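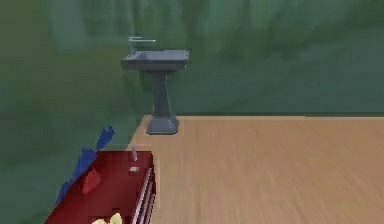
Gray pedestal sink against a green wall.

12th March
Posted by the Prekby house diary

So we finally went to the Randgate open day! We've been in the old house in Prekby since August, and the bathroom is the one room we've been putting off, mostly by closing the door on it. When a flyer came through for an open day at the Randgate pottery works, out past Tredthorpe, I put our names down the same evening.

It's a longer drive than it looks on the map. We got stuck behind a tractor most of the way from Tredthorpe and rolled in just as the first tour was leaving, so we had to run across the yard with our coats half on. They gave us paper overshoes and safety glasses and off we went.

The tour starts in the slip house, where the clay gets mixed with water until it's like heavy cream. It's LOUD in there and smells like a riverbank (I loved it, my other half did not). Then you go through to the casting shop, which was my favorite part of the whole day. Rows and rows of plaster molds, all strapped shut, and you stand there while the guide explains that the plaster is pulling the water out of the clay and leaving a skin on the inside. They opened one up for us and out came a basin, soft as cheese, with a wobbly seam that a woman smoothed off with a wet sponge in 3 passes. I could have watched her all afternoon.

A basin and its pedestal are cast separately, and they both shrink in the kiln, so the pairs get matched up afterward. I had never once thought about this. There's a whole bay of pedestals waiting for a partner.

The kiln was running, so we only saw the outside, but you can feel the warmth from well back. Each load is in there for 24 hours. After that comes inspection, where they tap every piece with a little wooden mallet and listen. A good one rings and a cracked one goes thunk. They let the kids have a turn and that held up the tour quite a bit – fair enough, I wanted a turn too.

The showroom is at the end, through the cafe (clever). We went in wanting the Matar basin from the catalog and came out not so sure, as it's much deeper in person and our bathroom is a funny narrow shape. I'm leaning toward a plain square-edged pedestal sink now. My other half still wants a cabinet underneath for all the shampoo. Talks are ongoing!

A few practical bits if you're going. Parking is free but the lower field was very muddy, so wear boots. Tours leave from the yard gate and ours had 14 people on it, and at the back you miss some of what the guide says over the machines. Soup in the cafe was good, the scones had gone by the time we got there. The seconds shed is open until they close the gates, and it's cash only – we had to scrape together change from the glove box for 2 soap dishes and a slightly lopsided toothbrush mug, which is already on the kitchen windowsill with a pen in it.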